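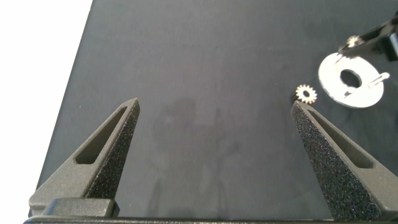 Torkeo Stelenine 529 Bench Coating, Matte Black

Stelenine 529 is a two-part coating for work tables, drawing desks, packing counters and shelves. It is brushed or rolled on by hand and gives a deep black surface with very little shine. Many of our customers ask for it after they have worked one winter under a strong lamp on a glossy table, and their eyes are tired of the reflection.

The coating is made for indoor use. Please do not order it for garden tables or window sills, because we can not give the guarantee on color for surfaces which stand in direct sun.

What is in the set
Part A (black base), one can
Part B (hardener), one bottle
Foam roller with handle
Two mixing sticks
Instruction sheet in English

The set covers one table top of normal office size with 2 coats. For a long counter, order two sets from the same batch and write this in the order comment. Between batches there can be a small difference in how dark the black looks, and on one counter you would notice it.

Preparing the table
Old varnish must be sanded until it is dull everywhere. It is not necessary to go down to the bare wood. Fill the screw holes and deep scratches before sanding, and wipe the dust with a slightly damp cloth. Let the table dry overnight. If the top was ever treated with wax or furniture oil, wash it first with a degreaser, otherwise the coating will pull back in small circles and no second coat will repair it.

Applying
Pour all of Part B into Part A and stir slowly, also along the bottom of the can. Fast stirring makes bubbles. From this moment you have 85 minutes to finish the coat in a normal warm room. Above 86 °F the mixture becomes thick much sooner and we advise to wait for a cooler day.

Roll in one direction and keep the edge wet. Do not come back to a place which has already started to dry, as the roller leaves there a shiny mark. The second coat uses a new mixture (the set has the cans divided with a paper label, please mix only half at one time if you do both coats on different days). Leave the table without use for one week after the last coat.

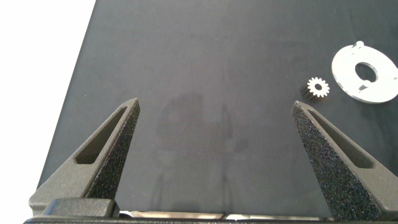 Matte black on a flat work surface.

Daily care
Dust is more visible on black than on oak or gray, this is normal. A soft cloth with water and a drop of dish soap is enough. Avoid scouring powder and the white melamine sponges, they polish the surface and after some time you have a shiny spot in the place where you clean the most. Hot pots need a trivet.

Small scratches can be touched up with the rest of the mixture only on the same day. For later repairs we sell the Stelenine touch-up pen, which needs no hardener.

Questions from customers
Can it be used on metal? Yes, with the Skillura metal primer underneath. On aluminum please test a hidden corner first.
Does it smell? During the work, yes. Keep a window open for two days.
Is it safe for a kitchen counter? We do not recommend it where food touches the surface.
Can I get it in dark green? Not at this moment. The dark green is planned for December.

Shipping
The cans are sent by ground only. Orders for customers near our Yip store can be picked up there on working days, please bring the order number.

Page updated Fri 8 November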